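# Does a robot really learn by watching?

You may have read that robots can now "learn just like you do." Grown-ups who write headlines love that sentence. Before you believe it, let's look at what the learning is made of.

Think about how you learned to pick up a cup. You were very small, you knocked over plenty of cups, and then one day you could do it. After that you could pick up almost any cup – a tall one, a chipped one, your aunt's fancy one. It didn't take a new set of lessons each time.

Now meet Vanderleia Tavares. She works at a small lab called Plirngate, in the town of Bragança, and her job is picking things up. She does it all morning with a tool in her hand. The tool has two stiff fingers that open and close, a lot like a robot's fingers, and a camera that looks out past them. When she picks up a spoon, the camera records what the fingers do and what the spoon looks like as they get close.

One recording like that is called an **example**. Put the spoon down, move it a little, pick it up again, and you have another example.

For one job, moving a spoon from a desk into a mug, the lab wanted 3000 examples. Yes, for a spoon! 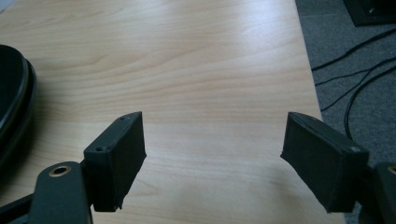

*The two fingers of a hand-held gripper, open over a desk. The camera looks out between them.*

## Why so many?

A computer program goes through all the examples and hunts for patterns. It tries to work out which movement usually comes next when the camera sees a certain thing. People call the program a "learning system." That name makes it sound as if it sits in a classroom with a pencil case. What it does is closer to very careful guessing, with a lot of arithmetic.

If every example shows a spoon on the same pale desk, the program might get good at spoons on pale desks. Put the spoon on a red tablecloth and it might be lost. So Vanderleia changes things: a new spot, a new spoon, a different lamp switched on.

Her co-worker Edivaldo Bezerra checks the recordings afterward. In one batch he threw out 217 of them. In some, the spoon slipped. In others, a sleeve hid it. A few were fine except that Vanderleia had stopped halfway to scratch her nose, and you don't want a robot to learn that.

## So is the robot clever?

I asked Rupert Steiner, who runs the lab, and he said his robot "understands spoons." I'm not so sure. I asked to see it move a fork, and he said forks were planned for May.

When I watched the robot do the spoon job, it got the spoon into the mug 13 times in a row. That's good, and I clapped. Then somebody turned the mug so the handle faced the other way, and the robot missed. It pushed the spoon along the desk and waited.

A four-year-old would not have been fooled by a mug handle.

None of this means the work is silly. A robot that can put away spoons could be a real help to someone whose hands hurt. But when people say the robot "taught itself," remember Vanderleia and her sore thumb. A person showed it what to do, over and over, and another person sorted the good tries from the bad ones.

## Try it yourself

You need a pair of kitchen tongs, a spoon, a mug and a friend.

1. Use the tongs to put the spoon in the mug. Ask your friend to watch closely.
2. Now your friend writes down every single thing you did, in order.
3. Move the spoon and the mug to new places.
4. Follow the written steps *exactly*. No fixing things with your own good sense!

Did the spoon go in? If it missed, what would you add to the steps?

## Questions to ask the next time you read about a clever robot

- Who gave it the examples, and how many were there?
- Has it been tried in a place it never saw before?
- How often did it miss? (If the story doesn't say, be suspicious.)
- Who is telling you it's clever, and are they selling it?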